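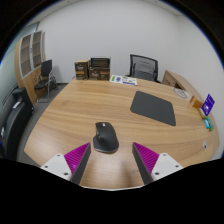 Shared Desk Trial, Mernham Office: Second Progress Report

To: Aurel Rusu, Workplace Budget
From: Grigore Stanciu
Period: through the end of November

Where we stand

The trial was approved to cover 129 desks on two floors. At the end of November, 84 of them were on the new standard. The original plan had all of them finished by now, so we are behind, and I would rather say so in the first paragraph than let you find it in a table.

On the new standard means four things for each desk. A mouse pad and mouse are in place. Anything belonging to the previous user has gone or has been moved to the back edge. The return and its drawers have been checked. The desk is entered on the floor list as bookable. It does not mean that anyone works better there. The Nustov proposal, which this trial was built on, promised less time lost at the start of the day, fewer complaints and a "calmer visual environment." I can report on the first two in part. I have no idea how to measure the third and have stopped trying.

What the money has gone on

The accessories line was $1,000 and it is spent. It bought mouse pads and some replacement mice. No furniture has been bought. The wooden desks stay as they are, and so do the chairs, apart from repairs that come out of the general maintenance budget.

I was against buying pads at all. A mouse works perfectly well on the bare wood in most of the offices, and I said as much in the spring. The argument for them was that a pad marks a working position on a large desk and people will put the mouse back on it. That second part was the whole case for the expense, so it is the part I have looked at most closely.

Does the mouse go back on the pad?

Sometimes. The private office we use as the reference desk has a plain dark gray pad and a black contoured mouse with a wide thumb rest. Everyone who books the room gets the same instructions on the same card. I have walked in and found the mouse sitting on the pad as intended, and I have walked in and found it by itself on the wood, near the front of the desk, with the pad lying crooked farther back.

On the open floor the results are no tidier. The pad makes no difference that I can see among people who already put things away. Among the rest it has become one more thing that moves. Aurel, you asked in October whether we should fix the pads down with adhesive strips. I would not. The desks are wide and people do not all sit in the same place at them. A pad glued where a tall person wants it will be cursed by everyone else, and the strips will take the finish off the wood when we change our minds.

The contoured mouse is a separate problem. The thumb rest is on the left, so it suits the right hand and only the right hand. We ordered one shape for every desk for the sake of a simpler order. Left-handed staff have been bringing their own, which rather undercuts the idea that anyone can sit down anywhere and start. A few symmetrical mice kept at the front desk would settle it cheaply. I recommend we do that before we spend anything else.

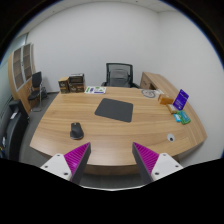

Boxes

The instruction on storage reads: "Items in boxes may stay at the back of the desk for the handover period." I wrote it and I regret it. It gave no end date for the handover period, and so there isn't one. The reference desk has three boxes standing along the back on the left, two of them stacked. They take up little room and they are out of the way of anyone working, so the desk passes the check. All the same, I would not call it cleared.

I have asked myself whether this matters. On a desk that size, a short row of boxes in the far corner costs the user nothing. The Mollah team, who did the walk-round on the upper floor, marked every desk with a box on it as a failure and came back with a very gloomy sheet. The lower floor was checked by my own people, who passed boxes if they were at the back. You will see why I have not put the two floors side by side in this report. Any comparison would mostly be a comparison of the checkers.

For the next period I propose one rule for both floors. Boxes stay at the back, they carry a name and a month, and when the month is over they go to the storeroom. If the storeroom fills up, we will have learned where the stuff was living before.

Complaints and comments

We logged 157 comments during the period. I would be careful with that number. It includes praise, duplicates, questions about the thermostat and one long exchange about a parking space. The comment form went out with the trial announcement, so people who had never been asked before were suddenly asked, and naturally they answered. The supplier of the booking software, Skinetti, presented the volume as a sign of "strong engagement" at our last call. It could as easily be a sign of strong irritation. Reading through them, I found some of each and a great deal of neither.

The themes that did come up more than once:

People want to know what they are allowed to leave out. The card says "personal items," and opinions differ on whether a coaster is personal.

The side returns are being used as shelves. Where there is a return with drawers, the drawers are the obvious place for small things, but people say they don't trust shared drawers.

Armrests. On several desks the chair will not go fully under because the arms meet the edge. This was so before the trial and we have done nothing about it.

Small items at the right-hand end

This deserves its own paragraph because it is where the standard is weakest. We said a good deal about the middle of the desk and next to nothing about the ends. The result is predictable. The middle is kept open and the small things drift sideways.

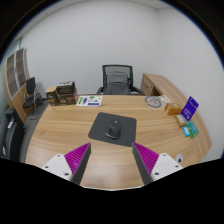 A coaster, a small orange-brown box, a purple card in a clear stand, a green packet, a light blue one: none of it is in the way of the mouse or the person using it, and a strict reading of the card would have all of it removed. I don't think we should take the strict reading. When we tried it on the lower floor for a short spell, people swept everything into a drawer in the evening and spread it out again in the morning, and the desks looked excellent at the one hour when the checker came by. The time supposedly saved at the start of the day went into unpacking coasters.

What I would do is give the right-hand end over to small items openly and say so on the card. The pad and mouse stay in the middle. Boxes go at the back on the left. Paper that has no owner goes in the tray by the door. It is a lower standard than the one we were sold, and one we might keep.

Time saved

The proposal claimed a saving for each user every morning. I can't confirm it. We asked people to note when they sat down and when they began work, and the notes that came back were too few and too neat to be believed. Several people had plainly filled in a whole week at one sitting. I have left the figures out of this report. If the budget office needs a number for the file, I would ask that it not be one from me.

What I can say is that the help desk had fewer calls about missing mice during November. That may be the effect of the trial. It may also be the effect of having just bought a lot of mice.

Next period

1. Finish the remaining desks, starting with the private offices, where the desks are largest and the fewest people need to be moved.
2. Reissue the card with the storage rule corrected and the right-hand end dealt with.
3. Buy a small number of symmetrical mice. I will send a quote separately.
4. Have one person check both floors, at a time that isn't announced.
5. Look at the chairs with arms and decide whether any can be swapped between rooms.

I am not asking for an extension of the accessories line beyond item 3. I would also ask that we hold off on the second building until the unannounced checks have been running long enough to show something. If the mouse is on the pad no more often than it is now, I will recommend we stop buying pads.

Open questions for you

Who pays for storeroom space once boxes start arriving there with dates on them? Facilities says it is ours, and I had understood it was theirs.

Can the Mollah walk-round sheets be set aside, or do you need them corrected and resubmitted? Correcting them means going back to every desk on the upper floor.

Please let me have an answer on the first of these before the new cards go to print.

Grigore Stanciu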